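Weltside Grant Ledger, Release 3

Fund accounting software for private foundations and donor-advised fund sponsors

Product code: WS-GL3
Publisher: Jitaru
License: per organization, annual term

Grant Ledger records gifts of cash and publicly traded stock, assigns them to funds, and tracks grants paid from each fund. Stock gifts are entered by share count and date of transfer. The program values each gift at the mean of the high and low prices on that date and stores both prices with the entry.

The standard license covers 200 funds and 33 named users. Additional funds are sold in blocks. Read-only accounts for auditors are not counted against the user limit.

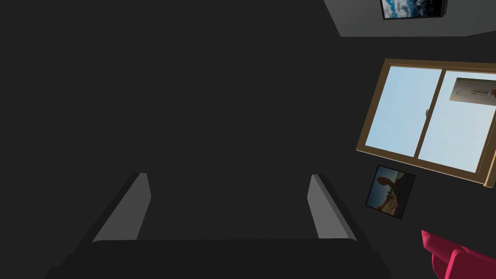
Two-finger gripper, computer rendering.

Payout tracking
The payout screen shows the required distribution for the current year, qualifying grants to date, and the balance remaining. Excess distributions carry forward by year of origin. Multi-year pledges are held on a separate schedule and post to the ledger only when paid.

Import and export
Brokerage statements: CSV, fixed-width text
General ledger export: CSV, XLSX
Standard reports: 106
Custom report fields: included

System requirements
Current desktop browser. Local installation is available for organizations that keep donor records on their own servers; a separate agreement applies.

Support
Email support is included for the license term. Data conversion from Stonasico files is quoted separately. Send conversion requests to Aurel Grecu, Dorkberg office, with a sample export and a list of active funds.

Page last revised 3 November 2022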